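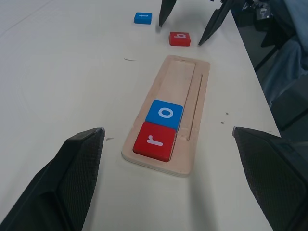
How do I keep foam letter blocks from sliding around while my kid spells?

Posted by Yesenia Inga

My daughter is almost five and has fallen hard for spelling. We have one of those wooden trays with a long slot where you drop the letters in a row, and she loves it, but every time she pushes a new block in, the whole tray scoots across the table. Then she gets mad, then the letters go on the floor, then the dog gets involved. Our kitchen table is pretty slick. I tried tape and it left gunk. Any ideas that don't mean buying a new table?

Orlando Villca

Put a piece of rubber shelf liner under the tray. The bumpy kind that comes on a roll. Cut it a little smaller than the tray so she can't see it and pick at it (mine picked at it). One roll did our tray, two puzzle boards and the inside of a drawer.

If the blocks themselves wiggle in the slot, cut a strip of thin craft felt and lay it in the bottom. Don't glue it the first week! I glued mine right away, it was too thick, and the letters sat up so high they tipped over. I spent a whole evening scraping it off with a butter knife.

Other thing that helped us was giving only the letters for one word. I used to dump the whole bag out, and my son would spend twenty minutes looking for a "g" and never spell a thing. Now I put out three or four and keep the rest in a bread bag. Lowercase b and d are still a mess over here, and p and q too if they get turned around. I put a small pencil line on the bottom edge of each block so he knows which way is up. It wears off and I redo it in January or whenever I remember.

madarine_mom

liner works, second that. dollar store has it

Skotstead

We had the same fight at our house and a damp dishcloth under the tray did the job for free. Wring it out really well, though. I wouldn't leave it there with bare wood, so I pick it up when they're done and let the tray dry standing on its side.

Also, which way does she push? My granddaughter was shoving the letters in from the side, and once I showed her to drop them straight down and then press, the tray mostly stayed put. Took her a few tries. She's now on her cousins' names, and there are 2 Christophers, so we've been borrowing letters from the neighbors.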